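Sep 10, 2023

Got home late and ate soup standing up, so this may ramble a bit. I want to get it down while it's fresh, because Leokadia asked me at lunch whether I was happy with how the job has changed since April and I gave her such a mumbly answer that I've been arguing with myself ever since.

When I started at Gellwood I packed gift boxes by hand, and by the end of a shift my thumbs ached so much I couldn't open a jar. Now I spend most of the day beside the robot hands, setting things out for them and writing down how each try went. It's easier on the body, no question! But it is quieter, and I do miss the long table with all of us talking over each other (Renata's stories about her sister in Ponuritz could fill a whole morning).

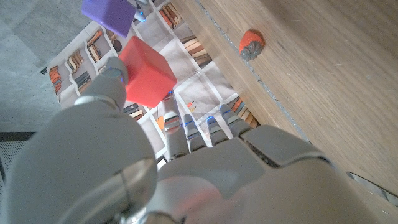 Bogdan has moved over to the repair side and he's like a new man. He took the 12-week course, grumbled through every bit of it, and now he explains finger joints to anyone who sits still long enough. Zdzisław went the other way and asked to stay on the packing line for as long as there is one. I understand them both, which is maybe why I mumbled.

What surprised me is how much of the old work I still use. Kai wanted to know today why I fuss over where each thing goes, and I told him that after seven years of packing you get a feeling for what will be trouble. 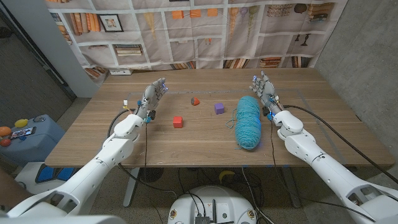

Trouble, for me, has always meant anything soft. I said so to Kai, and he wrote it down in his little book, which pleased me more than I let on. A cube is a cube, red or purple, and I don't worry much over those, but that teal yarn with its loose strand trailing across the table is just the sort of thing I used to tuck in with my little finger without a thought. How do you put that into a note for somebody at a keyboard? I tried anyway, and filled a page and a half.

Leokadia thinks they'll want two more of us over there by spring. I'm going to tell Renata to put her name in. I'd like the company, and she has good hands. Must remember to bring back her soup pot tomorrow.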